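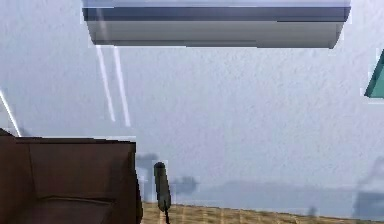

Why I Picked a Wristwatch for My Spring Project

Final report, Introduction to Small Mechanisms
Tuấn Khúc

When we were told in April to choose a mechanical object and live with it for the rest of the term, most of my classmates went for bicycles or sewing machines, and one brave person chose a piano. I chose a watch, mainly on account of my grandfather, who wound his every morning at 7:15 while the coffee was on and would not speak to anybody until it was done. I wanted to know what he was doing in there!

The watch I studied is a Zerik hand-wound model that I found at a flea market for 40 dollars, with a scratched crystal and a strap that smelled like somebody's attic. It was running, but it gained some 70 seconds a day, so if you trusted it you would be very early for everything by the end of a month. My aim was to bring that down to something a person could wear without doing sums — and to understand each step instead of just turning things until they improved.

My advisor for the bench work was Bohdan Hrytsenko, who repairs watches at Kovalchuk, a little shop behind the post office. He was extremely patient with me. The first afternoon he didn't let me touch the watch at all, and had me pick up screws with tweezers and put them down again until I stopped sending them across the room.

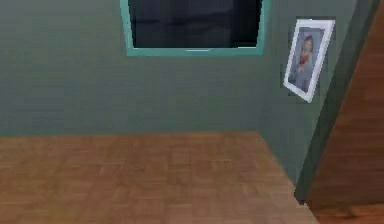 Page 2

What We Did at the Bench

We began by listening. A timing machine picks up the ticks through a small microphone and draws them as a line, and if the line climbs, the watch is fast. Mine climbed like a staircase. Bohdan suspected magnetism, which can make the coils of the hairspring cling together so that the balance swings too quickly. We ran the watch through a demagnetizer, and the gain dropped by more than half, which I found almost insulting after all the reading I had done about regulators.

After that came the full cleaning. I took the movement apart over several evenings, drawing every layer in my notebook as I went (my drawings are poor, but they saved me twice with the click spring). The old oil on the train wheels had gone brown and sticky. We used Cidano oil on the pivots and a thicker grease on the mainspring, in amounts so small that I kept asking if I had put any on at all.

The number on the inside of the case back, 2,317, is scratched in by hand. Bohdan thinks it is a repairer's mark from an earlier service, and I like to think so too, but we couldn't match it to anything and I have left it out of my conclusions.

The last job was regulating. You move a tiny lever toward the plus or the minus, wait, and measure again with the dial up, dial down and crown down. It took me a whole week of evenings, because I was always moving it too far.

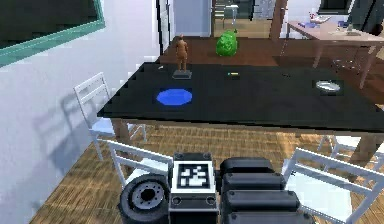

Can a beginner regulate a watch without a timing machine?
It can be done with a reliable clock and a notebook, by checking the watch at the same hour each day and moving the lever a hair at a time, but it takes weeks.

Results and What I Would Change

The watch now gains eight seconds a day when worn, and a little less if left dial up overnight. I would have liked to compare it with the Gilico that my classmate inherited, which has a very similar movement with a different regulator, but we ran out of term. I also should have measured the power reserve before the cleaning. I only did it afterward, so I have one figure and nothing to set it beside.

My thanks to Bohdan for the bench space and the many cups of tea. The drawings and the timing notes are in the binder I handed in with this report.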